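Forums > Heavy Music > Recording and Mastering > Skinner - "Kirkach" vinyl vs. digital master

15 replies - 2097 views

pirn_head
Picked up the LP of Kirkach by Skinner last week and did a needle drop to compare it with the download. The two are not the same master. The download measures DR5 on every track but one. The vinyl rip comes back at DR10 or DR11, but I know those numbers can't be compared directly, so I lined up the waveforms as well. The kick transients on "Ostell" are flat-topped on the download and intact on the LP. Side B also runs a little slow against the files, which may be my deck.

Does anyone know who cut it? The jacket credits Krešimir Petkov for mixing and Doina Vlachou for mastering, with no mention of a separate vinyl master.

lowcut80
Vinyl DR readings are inflated by the medium. Phase shift from the cutting and playback chain will round off a flat top and give you new peaks that were never in the source. You can cut a lacquer straight from a DR5 file and measure DR10 off the pressing. This has been tested many times.

pirn_head
I know, which is why I said they can't be compared directly. The waveforms are a different matter. A clipped kick played back through a cartridge shows a tilted top, usually sloping the same way each time. These have a normal decay.

T. Marrow
Agree with pirn_head on this one. I have the LP too. There is a tilt on "Pirnerier" in the last minute where the programmed drums double up, so something in the chain is limiting, but it's a couple of dB less than the download. My guess is the same master with the final limiter backed off.

lowcut80
A guess is fine as long as we call it one. What cartridge and what ADC level?

pirn_head
Elliptical stylus, moving magnet, 47k load, peaks at -6 dBFS, 24/96. No declicking and no normalization before the comparison.

lowcut80
OK. Loading is reasonable. Post a null test of the two against each other and I'll look.

gridlock_v
A null test between a vinyl rip and a file is useless. Speed drift alone will stop it from nulling past the first second. You'd have to resample in sections and even then the RIAA error would swamp what you're looking for.

lowcut80
You can null short sections. I've done it with 200 ms windows. I didn't say the whole side.

gridlock_v
With 200 ms windows you're fitting gain, offset and rate on every window. You'll get a good null because you've given it enough parameters to get one.

T. Marrow
Moving on from the null test. Has anyone heard the cassette? Petro Hnatiuk's label did a run of 176 and I've read that it came from the unlimited mixes.

oxide
I have one. It's dubbed on type II stock and it is noticeably more open in the low mids, but it's also missing everything above 14k or so, and the bass synth on side A wobbles. I would not use it to settle anything. The intro to "Ostell" runs 11 seconds longer on the tape, which suggests a different edit and so possibly a different source.

pirn_head
That's useful. The LP has the short intro, same as the download. So the LP was made from the final sequence and the tape probably wasn't.

smarciniak
Stanisława Marciniak here. I did the assembly for the LP. I don't post much but someone sent me the link.

There was one mastering session. Doina Vlachou printed two versions from it on the same day. The download version has the limiter working at the end of the chain. The vinyl version has the limiter bypassed, a high-pass at 28 Hz on the side channel, the low end summed to mono below 120 Hz, and a small amount of de-essing on the vocal-heavy tracks. The EQ and compression before that point are identical. The tilt on "Pirnerier" is in the mix. Krešimir drove the drum bus into a clipper there and wanted it kept.

The tape was made from reference mixes that predate the session. The longer intro was cut later.

pirn_head
Thank you, that answers everything I asked. Was the vinyl version ever considered for a digital release? I would buy it again.

smarciniak
It was discussed. The band preferred the louder one and I think they're right for three of the tracks. The metallic percussion on "Ostell" sits too far forward without the limiter holding it down.

lowcut80
I'll take the correction on the source. I still maintain the DR figures in the first post shouldn't be used as evidence.

gridlock_v
They weren't used as evidence. Read the first post again.

oxide
On the metallic percussion, does anyone know how it was tracked? It sounds like contact mics on sheet steel with a room pair mixed very low. I've been trying to get near it with a brake drum and a piezo and what I get is all 3k and no body. I've tried the piezo taped, clamped and glued. Glued is the best of the three, but it still has
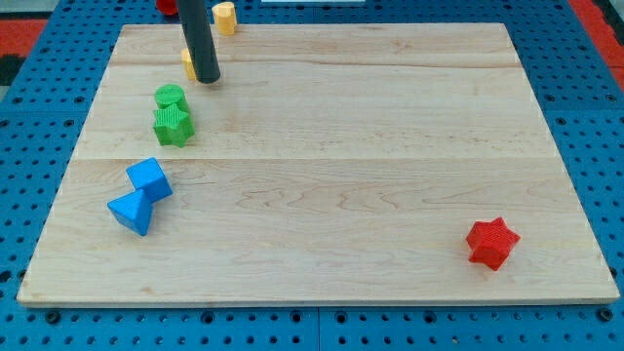
that hollow ring at the start of each hit, and no amount of EQ takes it out without losing the attack. Input impedance is 1M through a DI. I've considered a charge amp but would like to know whether the record was done that way before I build one.

T. Marrow
1M is low for a small disc. Try 10M. You're losing the bottom octave and a half to the capacitance of the piezo, and that's your missing body. The ring is more likely the drum itself. Hang it from a different hole.

gridlock_v
Todor Petkov played the metal parts live when they opened in March. He had one contact mic per plate and they were all going into a rack preamp, no DI boxes. I couldn't see the model.

oxide
Thanks. Will try a FET buffer at 10M first, it's a few dollars in parts.

lowcut80
Keep the lead between the disc and the buffer as short as you can. A few feet of cable there undoes most of what the higher impedance gets you, in level if nothing else.

oxide
Noted. It'll go in a small can bolted to the stand. I'll post a before and after in the DIY section and leave this thread for the masters.

pirn_head
Update on the speed issue. I checked the deck with a strobe disc and it was 0.4 percent slow. The pressing is fine. Title of the thread can stay as it is.

15 replies - last post 2022-02-03

Contact us - Forum rules - Back to top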